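Equipment Planning Coordinator, Tabletop Automation
Stindico - On site, full time

Stindico runs a small lab where robot arms learn to deal with the contents of an ordinary kitchen counter. The engineers are good at this. What they are bad at is remembering that a gripper takes 6 weeks to arrive and that an invoice, left alone, does not pay itself. We are hiring someone to own the equipment budget before it owns us. 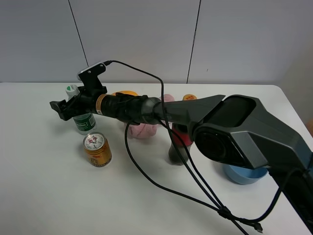

WHAT YOU WILL DO

Plan the purchase of 6 new workstations over the coming year: arms, tables, cameras, mounts, cable, spares, and the bowls and bottles that everyone assumes are free. Get quotes from our usual suppliers, Wurner and Aoki, and read the parts of those quotes printed in gray. Keep the inventory in Visis, where at present one gripper is listed as office furniture. Hold a planning meeting each month and end it on time.

You will also write the equipment plan for the next budget, due in November. Last year's plan was a spreadsheet with two tabs, one of them blank. The bar is low and we would like you to step over it with some dignity.

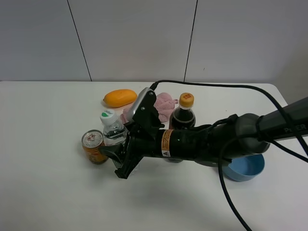 A workstation budget is mostly arithmetic and partly stubbornness. The arm is the line everyone argues over, and the small lines are where the money goes. Cables, for instance: the wrist camera has one looping up and over the arm, another hangs down from the joint housing across the tabletop, and each of those needs a spare, a length, and a part number that somebody has checked. Props are a line too. Cans and fruit come out of petty cash, and we want receipts.

WHAT WE ARE LOOKING FOR

At least 2 years of buying or planning equipment for a lab, shop or plant. Comfort with lead times, service contracts and the phrase "subject to availability." You do not need to program a robot, but you should be willing to ask an engineer why he needs a third one - and wait for the answer.

HOW TO APPLY

Send a resume and one page on a purchase you regret, through the Stindico careers page. We reply within 48 hours, including to the people we turn down.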